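February, plot notes, 7:40 a.m.

Pulled cores from the fescue strip this morning. Soil is still tight at three inches on the north side, looser where Temitope ran the aerator twice. Thatch measured under half an inch everywhere, so no dethatching this spring. 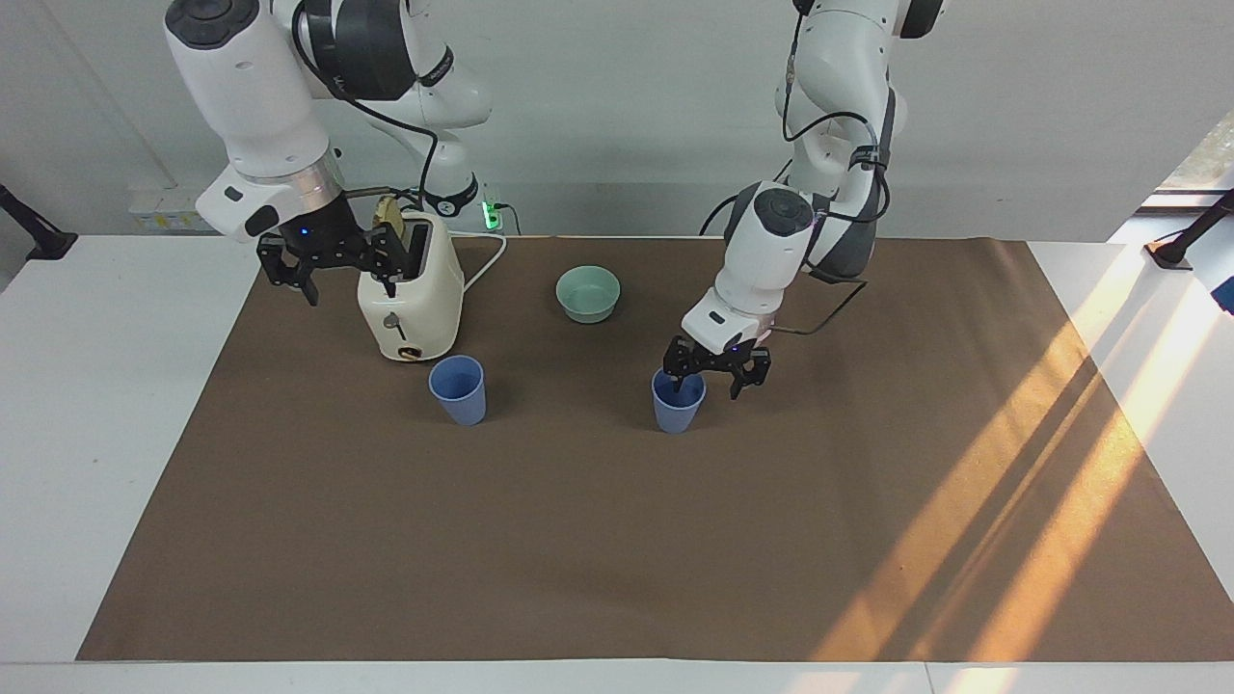
Soil temperature at two inches was 11 C, taken by the gate. Musa wants to overseed the bare patch now. I'd wait — the Pernance seed came up thin last time we rushed it. Tray 147 is the only one in the germination test with mold. Tossed it and wiped down the shelf.

Mower blades need sharpening before the first cut. Omolara has the file. Ask Modupe if the lime order from Okafor went in.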